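Prullholm Tape Archive: Progress Report to the Elitau Fund
12/29/24
Filed under: Grants & Reports, Music Heritage, Cassettes
5 shares | 3 comments

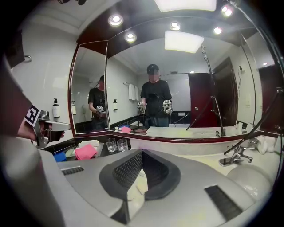
At the counter. Photo: Prullholm Tape Archive

We have reached the end of the second stage of the Zotberg cassette project and there is a lot to tell you, most of it good!

When we applied to the fund, our plan was to rescue the home-recorded dance tapes that circulated in Prullholm before the town had a record store, and to get them into a shape where anyone could listen. Most of them came out on Zotberg, a label run from a kitchen, with hand-typed inserts and no catalog numbers to speak of. The rest are live recordings from Sales, the club over the old seed merchant's, where the DJs often left a deck recording all night and gave the tape away in the morning.

Transfers

We now have 368 tapes transferred, checked and backed up. That is the whole of the first donation and most of the second. The Zotberg tapes have held up much better than we feared, and some of the early ones sound wonderful, with a big warm low end and very little dropout. The Sales recordings are a mixed bag. Many were taped over more than once, so you get a stretch of pounding drum machine and then a few seconds of someone's language course. We have left all of that in.

9 tapes are still waiting. They have sticky shed or a snapped leader and we would like to send them out instead of risking them on our own decks. The cost is within the repair line you approved, and nothing needs to move between budget headings.

Cataloging

This is where we are behind, and we want to be clear about it. Track listings are taking far longer than transfers. The inserts give a DJ's nickname and a mood ("late", "later", "for driving") and not much else, so every title has to be worked out by ear. Listening nights have helped enormously. People who used to dance at Sales come in, sit down, and shout out a title in the first two bars, and then argue about which pressing it was. We have had five of these evenings and the last one ran so long that we missed the bus home.

We have also settled the question of how to list mixes. Each side of a tape is now one entry, with the tracks as notes beneath it, and unknown tracks stay marked as unknown until two people agree on them.

Rights

Zotberg's founders have signed the permission form for everything they own. For club recordings we are sticking to listening on site, as set out in the original agreement, with short clips online. A few DJs have asked for their full sets to go up and we would love to do it, but the music inside those sets belongs to other people and we have not found an answer yet.

Interviews

Three interviews are finished and typed up. One is with a former door person at Sales and it is a joy from start to finish, especially the long section on how the smoke machine was powered. Two more have been agreed for the new year.

What comes next

In January we return to the catalog full time and book the repairs. After that we begin on the flyers and inserts, which need scanning at a decent size and flattening first. We would also like to talk with you about a small listening post in the Prullholm library. It was not in our application, the library is keen, and we can send a separate costing whenever it suits you.

The spending sheet is attached in the usual format. Thank you for backing this. It has been a terrific year for a box of old tapes.

This site uses cookies to remember your settings. Accept | Manage preferences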